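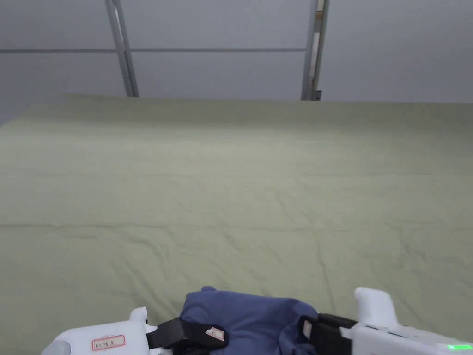

**Filed under: Bench rules**

December 2, 2025

Quick one, I've got a train to catch. Rules for cloth work, version whatever. Austra Lūse asked me to write them down after the November mess and I kept saying tomorrow.

Surface first. One plain sheet, one colour, covering the whole working area. Ours is the pale green. Creases are fine, leave them. I used to iron ours before every run, then wondered why nothing trained on it coped with a wrinkle. Fold lines, same, leave those too. What I don't want is a mug. Or a phone. Or the tape measure. Clear means clear.

Blue on green reads well. Green on green doesnt, we lost a whole afternoon at Ukgate to that. So check your cloth against the sheet before you start and swap one of them if you have to squint.

Labels. Handwritten stickers on the grippers are ok as long as somebody other than the person who wrote them can read them. Half of ours fail this. Print them, please. Letters that can't be mixed up with numbers, so no I, no O. Jostell does this properly and I'm a bit jealous.

Lights. Look at the indicator before you begin and again at the end, and write down the colour both times. Don't write "ok". Ok is not a colour. And don't assume green means the same on every make, look it up and stick the meaning on the wall.

Batches. Stop at 100. I know you could do more. Over 100 and the folding goes lazy, Urbonaitė wrote this into their own sheet before we did and I argued against it, wrongly. Break, then carry on.

Bad runs stay in. Mark them bad, say why in four words or so, move on. Deleting them is the one thing that will make me properly cross. The Tunelura checklist has a box for "discard" and I've crossed it out on our copy.

Two people sign off each batch. Not the same person twice, yes I saw that.

Still to sort: how often we wash the sheet, who keeps the spare, and wether straps get checked daily or weekly. I'd say daily. Austra says weekly. Comments open if you've got a view, I'll read them on the train.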